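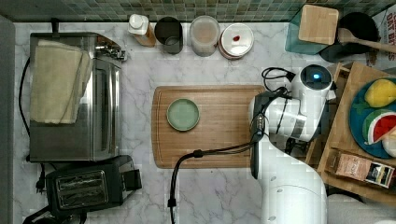

Wooden board with a groove, small green bowl on top.

Oiling a wooden chopping board (the quick version)

Posted August 20, 2019 by Morenike Ogunleye

Had a few emails after the knife sharpening post, mostly asking what I put on my boards. So. Quick write-up before I have to go out.

What you need

Food-safe mineral oil. The plain stuff from the chemist is fine. Don't pay extra for a bottle with a picture of a board on it.
Old cotton T-shirt, cut up. Not a towel, leaves fluff everywhere.
Fine sandpaper, only if the board feels rough.
Coarse salt and half a lemon, only if it smells of onion.
A wire rack, or a couple of wooden spoons to prop it on.

Not olive oil. Not sunflower. They go sticky and then they go off, and you'll smell it every time you cut bread. Walnut oil does set but it takes ages and I won't have it in a kitchen where people with nut allergies eat.

Does it need doing?

Flick some water on it. If it beads up, leave it alone, come back in a month. If it soaks in and leaves a dark patch, it's thirsty. Pale, chalky looking ends are another giveaway. The end grain always goes first.

Step one, clean

Hot water, drop of washing up liquid, scrub both sides, rinse fast. Don't leave it sitting in the sink. Don't put it in the dishwasher, ever, I've split a board that way and it was a good one, a Brollby that cost me more than the knives.

Smelly? Salt on, rub with the cut side of the lemon, leave it five minutes, scrape off, rinse.

If it has a groove round the edge, get in there with an old toothbrush. Gunk collects in the corners.

Step two, dry

Properly dry. Stand it on its edge overnight. Most people rush this bit. Oil over damp wood and you get a cloudy patch that wo'nt shift. Not on the radiator either, it'll cup.

Step three, sand (maybe)

Run your palm over it. Smooth, skip this. Furry or scratchy, go along the grain with fine paper, light pressure, then wipe off the dust with a barely damp cloth. Let it dry again. Yes again.

Deep knife marks won't come out like this. You want a coarser paper first and a bit of patience, or just turn the board over and use the other side.

Step four, oil

Pour a puddle in the middle, size of a jam jar lid. Spread it with the cloth, along the grain. Then the sides, then the ends. Ends get double. Flip, same again underneath. If you only do the top, one side takes up water faster than the other and the board rocks on the worktop.

Groove: wrap the cloth round a fingertip and run it along. Don't let oil pool in there.

Prop it up and leave it. Four hours is ok, overnight better.

Step five, wipe and repeat

Wipe off whatever's still sitting on top with a clean bit of cloth. Should feel silky, not greasy. New board or a very dry one, do 2 more coats. Otherwise one is plenty.

Wax, if you can be bothered

Beeswax and mineral oil melted together, one part to four, in a jar stood in a pan of hot water. Rub it on warm, leave it an hour, buff. Keeps water off for longer. I used the Anozie board wax last December and liked it but the tin is tiny.

How often

Once a month if you use it daily. Every couple of months if not. More in winter when the heating's on.

Things people asked

Bamboo? Same method, drinks less oil.

Coconut oil? Only the refined sort. I still don't bother.

Board already cracked? Hairline, oil it well and keep an eye on it. If you can get a fingernail in, food can get in too, so retire it or glue it with something food safe.

Wooden spoons? Yes, do them at the same time with the leftover oil on the cloth. Salad bowls as well.

Oily cloths: mineral oil isn't a fire risk like linseed is, but if you've used any drying oil lay the rag flat outside to dry before you bin it. Please dont scrunch it up.

Edit: Bello Ugwu wrote in to say his Tuvstead board came with a varnish finish and the oil just sat on top. Correct, it will. Varnished boards don't need oiling, only a wipe. If it's flaking, sand the lot off and start from step four.

Next one is cast iron, when I get to it.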